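Robotics and Automation Help > Manipulation > Learning from demonstration

Hand-held gripper demos: policy is good on boxes and lids, bad on soft fabric. Is it my data or my method?

Asked on Thursday, 3 answers

I am working on a small project we call Trumholm. We record demonstrations with two hand-held grippers, one in each hand, and then we train one policy from the recordings. The method is from the usual family: images go in, a short piece of future motion for both grippers comes out, then we predict again.

The task has two parts. Part A is to put the lid on an organiser tray. Part B is to fold a piece of thin, stretchy fabric in half and then in half again. For the results I use the same test for both parts: 30 trials, with the start positions drawn before the session.

Part A: 24 of 30 are successful.
Part B: 2 of 30 are successful.

I expected that B would be harder, but not with so big a difference. The fabric starts crumpled, near the front edge of the table, and the person must first find a corner. This first step is different each time. In the failed trials the grippers go to a place between two possible corners and close on nothing, or on the middle of the cloth.

What I have tried already:

1. More training on the same data. The loss is lower, the behaviour is the same.

2. Removing the demonstrations where the person makes a mistake and corrects it. This made B a little worse, I think, but with such small numbers I can't be sure.

3. Keeping the tray and the lid on the table also during part B, so that the table is the same for both parts and the policy can't learn from the background which task it has to do. The start of a part B demonstration is like this, with the tray empty and its lid beside it:
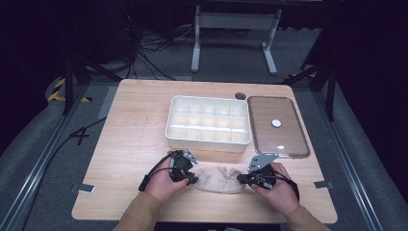
4. Making the predicted piece of motion shorter. The grippers then hesitate over the fabric and never decide.

My question is if I should collect many more demonstrations of B, or change something in the method first. Collecting is slow and my arms get tired, so I would like to know before I start. We have 15 recording sessions left before the end of March.

Answers

Answer 1 (accepted)

What you describe, closing between two corners, is a known sign of averaging. Your demonstrations contain several good choices for the same picture, and the policy gives you something in the middle. A box or a lid has few ways to be taken. A crumpled cloth has very many.

First look at the output part of your model. If it is a plain regression with squared error, change this before you record anything. Use a model that can represent several choices, for example a diffusion or flow type head. If you already have one, check how many sampling steps you use at test time. I once had this number too low by mistake and the result looked very similar to yours.

Second, give the person a rule. In our group (the project was called Hidell) we told all operators: always take the corner nearest to the left hand, and if no corner is visible, lift the highest fold and shake once. The demonstrations became more boring and the policy learned much more from them. You lose some variety, this is true – but the variety of the cloth itself remains, and this is the variety that you need.

Third, put the mistakes back in. With cloth the policy will miss often, and it must have seen how to continue after a miss. What you should cut is only the long waiting, where the hands stay still and the person is thinking. Waiting frames teach the policy to wait. This may also explain your hesitation in point 4.

I would spend two or three sessions with the rule, train again, and only then decide about the rest. Please also report part B in stages: corner found, first fold, second fold. One number for the whole task hides too much. Maybe your folding is already fine and only the first grasp is bad.

Answer 2

more data. cloth always needs more data. we needed much more than for rigid things

Answer 3

I agree with most of the first answer and want to add one thing about the fabric. If it is thin and pale and your table is also pale, the edges may be very weak after you make the images smaller for training. Save some images exactly as the network receives them and try to find the corner yourself. If you can't do it, the policy can't do it also. A cloth with a stronger colour would be a cheap test. It changes the task a little, so write it in the report as a separate condition.

Also check the delay between the image and the gripper position in your recordings. For a rigid lid a small error does no harm. For a thin fold it can be the whole width of the fold.

Comment from the asker

Thank you. The head was plain regression, I am a little ashamed. I have changed it and trained again on the old data, without new demonstrations. Part B is not tested yet with all trials, but the grippers now choose one side. I will write the rule for the operators next and add the stages to the result table. I also looked at the small images as answer 3 says, and in many of them I could not find the corner.

Related questions

Holmgren calibration routine: left and right gripper do not agree on table height
How many trials are enough to compare two policies?
Kakis export drops frames when both grippers record
Should the operator look at the hands or at the target?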